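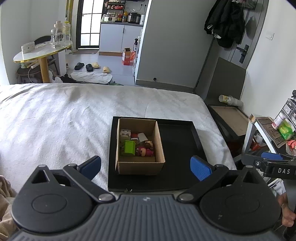

Small toys, open cardboard box, black tray. On the bed, where all sorting ends up.

The Big Little Toy Sort — gallery

Quick one this week, no time for a proper write up. This is the page for the toy box job at the Buvby flat, start to finish more or less, only one picture up so far and the rest of the notes are below it in the order I scribbled them. More pictures when I get round to it. If you came from the Nuttall swap list, the bit you want is near the bottom.

Posted Thursday, February 26, 2026

THE BOX

Plain brown cardboard, no lid to speak of. Everything tiny goes in here first and gets argued over later. There's a light green cup-shaped block at the front, a pink figure next to it with a dark face, a brown one with a round head behind. Red one further back. White cubic chap in the corner. Also a white card leaning at the back, which can stay where it is till I've got a home for paper bits.

Had a plastic tub for this before, from Serura, and it split down one side in July. Cardboard does fine. When it goes soft, get another.

THE TRAY

Best thing in the whole job. Raised edges, so small things that tip out stay put instead of going down the side of the matress. Black is good too, pale toys show up on it straight away. Box goes at one end, the other end is for whatever you're picking through.

Tried it on the floor first. Bad knees. Tried a chair. No.

THE BED

White textured blanket, goes in the wash after. Soft, so nothing chips when it's dropped, and it's the right height if you stand. Only snag is the texture — very small pieces vanish into it, hence the tray.

THE TABLE

The oval one with the white marble-look top, gold rim, yellow leg. Everyone asks why I don't sort on that. Glass jar, tissue box, water bottles, that's why. It's where things get put down. Clear it and it's full again by tea time. Lovely table though, took ages to find one with a colour on the leg, and I'd have it again. Geven do one a bit like it in green, saw it in the window, didn't go in.

THE WHITE SHELVES

Long term plan is for the toys to live low down on here, where small hands can reach. The orange box by the shelving needs shifting first. So does the spray bottle, that wants to be up high or in the kitchen. On the list. It's been on the list a while.

THE FLOOR

Slippers, two black, two beige. Doormat. White cloth spread out near the bed. Will sort a basket for slippers at some point, or a rack, havent decided. Racks look neat and then you trip on them.

THE SORT ITSELF

How I do it, for anyone who asked —

Tip out a handful, never the lot.
Figures one side, blocks the other.
Anything broken goes straight in a bag, don't think about it.
Anything you can't name goes back in the box. Look again next week.
Stop after 5 handfuls. Have a drink.

That last one matters more than it looks. Did the lot in one go last time, whole Sunday gone, and everything got muddled again at the end when I was tired and just shovelled it in.

KEEP, SWAP, GO

Keep pile is the figures, mostly. Anything with a face stays. Green block stays too, it gets used for tea parties, pouring and so on.

Swap pile is doubles and odd blocks that don't fit the others. These go to the Nuttall swap, they had nearly 1,000 bits on the table last time and I came home with more than I took. Trying not to do that again. Bring a bag with a zip, the paper ones they hand out don't last the walk.

Go pile is small. Snapped arms, wheels with no car.

WASHING

Bowl of warm water, drop of washing up liquid, old toothbrush for the faces. Dry on a towel overnight. Don't soak anything with a hole in the bottom, water sits inside and it smells. Wipe those instead.

STILL TO ADD

Shelves once they're cleared
Piles, side by side
Slipper basket, if I buy one
The split Serura tub, if it's not gone in the bin already

Comments are open under the gallery, be nice. If anyone has a spare shallow tray going, any colour but white, I'd take it for the blocks.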